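Skoltora bedside organizer – four months in

Bought this in September after my old nightstand drawer finally came off its runners. Wanted something that hangs off the bed frame, holds a phone, glasses, book, the usual. Paid 20 dollars plus shipping. The Riedl one was nearly twice that and looked the same to me.

Setup took 20 minutes. Should of been five. The straps are too short for a thick mattress and the instructions are one drawing, no words. Ended up tucking the flap under the slats instead – holds fine, does not slide.

Good stuff first. Felt is thick. Stitching still tight. Big pocket takes a hardcover, standing up, no sagging. Cable hole at the back is in the right spot.

Now the bad. Small pockets are way too deep and too narrow. Anything short drops to the bottom and you are fishing for it at 2 am. Pill bottle, remote, lip balm – forget it. For those an open box still beats it.

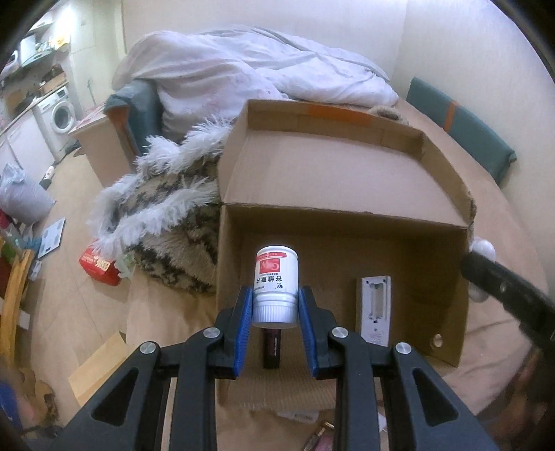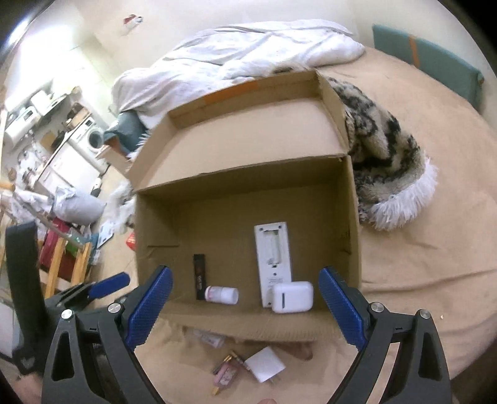
Follier wrote in the comments under my first post that the small pockets work if you stuff a folded sock in the bottom. Raises everything up a couple inches, and you can wash the sock. Tried it, yes, better. Still think you shouldnt have to pad a thing you just paid for.

Color. Listing says gray, mine is closer to green in daylight. Didn't bother sending it back. Smelled like glue for a week too, aired it on the balcony and that went away.

Cleaning – spot clean only. Spilled tea on it once, dried with a ring, the ring is still there. The Fonik one has a liner that comes out. If you drink anything in bed get that one.

Would I buy again? For books and glasses, yes. For small things no. Three stars, maybe three and a half if they fix the straps.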